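Folding at the Ottoman

The Benstead residence hall processes its own linens, and since March the work has moved out of the basement. Palesa Nkuna, who directs household services, asked that each of the hall's 10 lounges have a soft, waist-high surface for sorting and folding. The upholstered ottoman was selected over the Vaker table, which residents found too hard and too narrow.

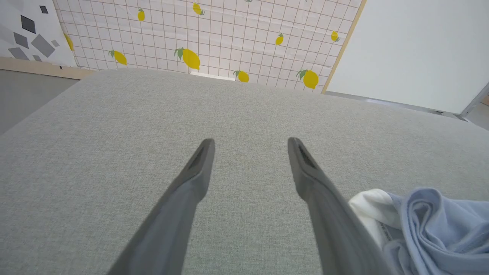

Why fold on upholstery at all?

A woven cover grips the cloth lightly, so a corner stays where it is placed while the next one is brought across.

Sorting comes first. White pieces are kept apart from colored ones, and labels are turned inward. Residents are asked to lift each cloth clear of the pile and let it hang for a moment - most of the larger creases fall out without further handling.
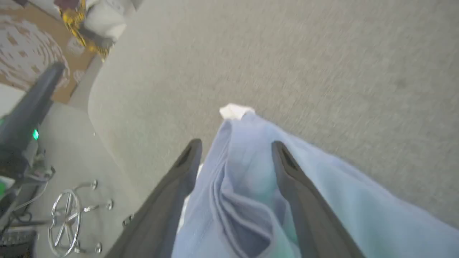
Laying Out and Squaring

The hall's written guidance, prepared with the textile advisers at Ngcobo, runs to 4 pages and gives most of them to this step. A cloth should be spread to its full width before any fold is made. Smoothing proceeds from the center outward with the flat of the hand. 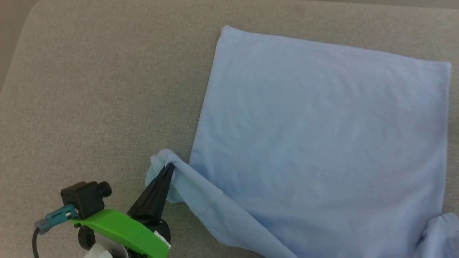
Corners decide the quality of a fold. Ngcobo advises working from one that already lies true, such as the crisp upper corner of the light blue cloth, and leaving a bunched one for last. A twisted edge should be opened along its seam before it is drawn across. Finished pieces are stacked by size in the Priser cabinet in Room 730.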